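Week 4: Who pays when a ministry pays late?

Hi all, Arnaldo Paiva again. I promised to tidy up what I scribbled on the board, so these are my notes on public wage programs and why the money so often turns up after the work does.

We used the Mastby youth placement scheme as our case. On paper it was simple: the ministry funds it, the district office keeps the roll, and a payments agency in Fledard sends out the cash. Three offices, so three lists of names – and of course they didn't match! Some 12 per cent of the people on the roll had a bank detail that failed the first check, and the whole batch was held while those were sorted out.

Terms to know for the tutorial:

Appropriation – parliament's permission to spend. It isn't cash in the account.
Warrant – the treasury's release of the money.
Reconciliation – matching the roll to the bank file. My favourite topic (I know, I know).
Arrears – wages earned and still owing.

Read chapter 7 before the March tutorial, and have a think about whether you'd pay the matched names first or wait and pay everyone together. I lean towards paying early, but Tiêu made a good case last week for waiting, mostly on fairness.

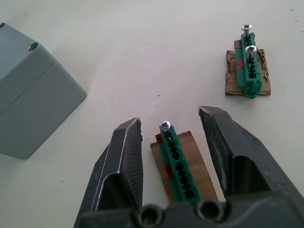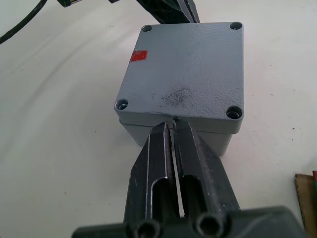
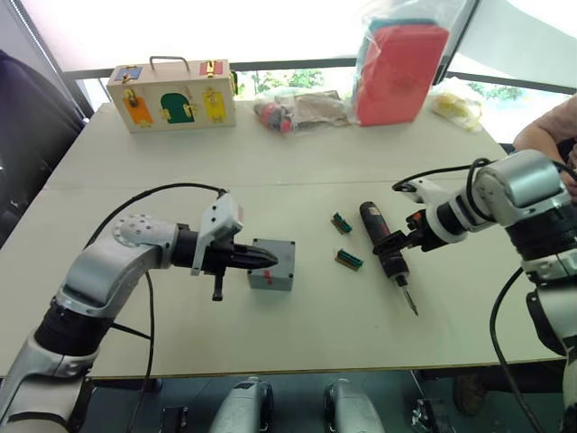 Back to arrears for a moment. The Fludolitz reading treats them as a budget problem, and I'd like you to argue with that. Page 17 is where I'd start.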